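Drovlow Regalservice im Test: Datensatz und Lernpaket für Greifroboter

Wer einem Roboter das Einräumen von Kleinteilen beibringen will, braucht Aufnahmen von Menschen, die das können. Drovlow verkauft solche Aufnahmen als Paket, gefilmt aus Kopfhöhe in echten Läden. Wir haben das Modul Schreibwaren gekauft, 483 Sequenzen für 3,669 Euro je Monat und Arbeitsplatz, und es im August auf unserem Tovus-Arm ausprobiert.
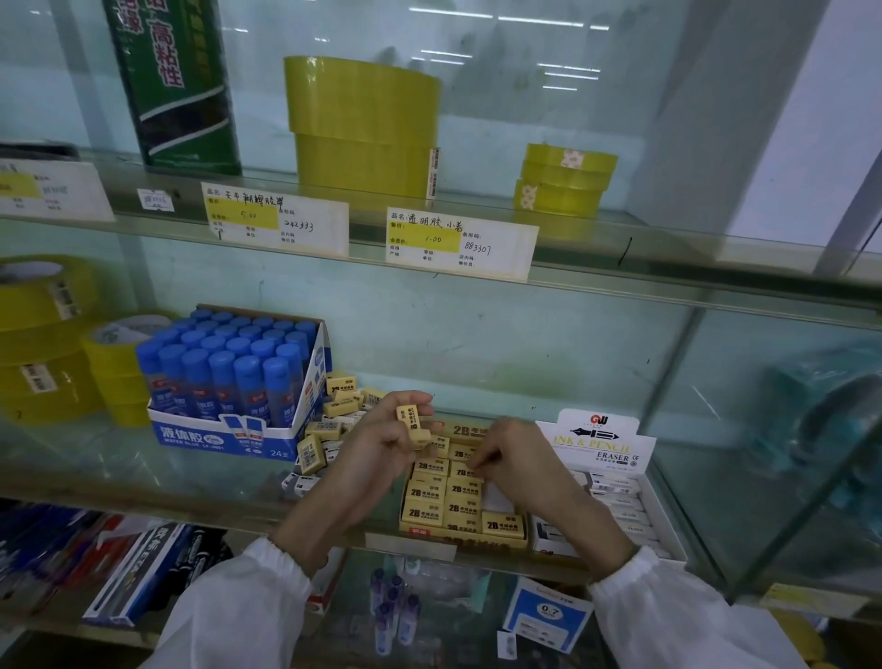
Die Einrichtung dauerte vier Stunden. Der Import in Fashola lief ohne Fehler, nur die Zuordnung der linken und rechten Hand mussten wir von Hand nachtragen. Die Dokumentation ist knapp und stellenweise veraltet.

Inhaltlich ist das Material gut. Glasböden, Spiegelungen von Leuchtstoffröhren, Radiergummis dicht an dicht neben Klebstoff und Klebeband – daran scheitern Modelle, die nur mit Laborbildern trainiert wurden. Unser Arm griff einzelne Radiergummis nach dem Training in bis zu 85 Prozent der Versuche richtig. Mit dem älteren Paket von Momside lagen wir deutlich darunter. Schwach bleibt das Einsetzen in volle Reihen.

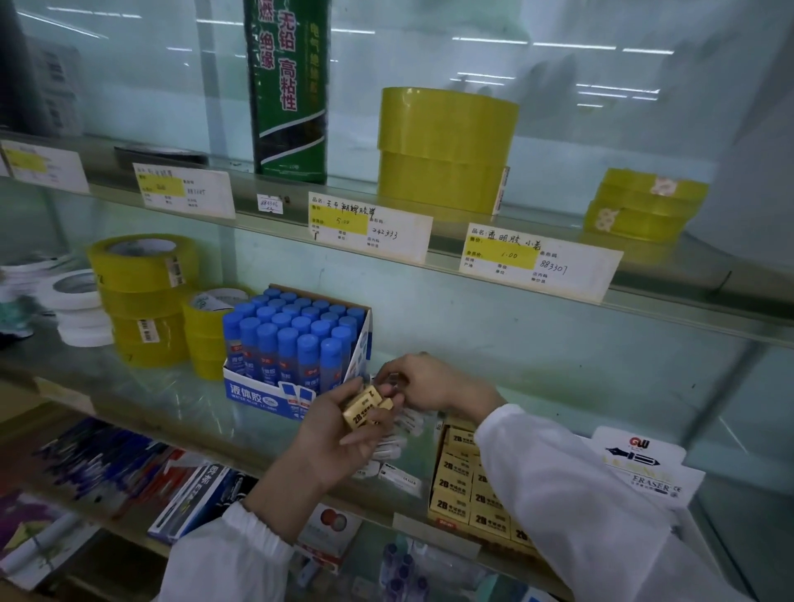

Fazit

Für Kleinteile im Regal eine brauchbare Grundlage. Kraftdaten fehlen ganz, und der Support antwortet langsam. Wer nur Kartons bewegt, kommt mit Momside günstiger weg.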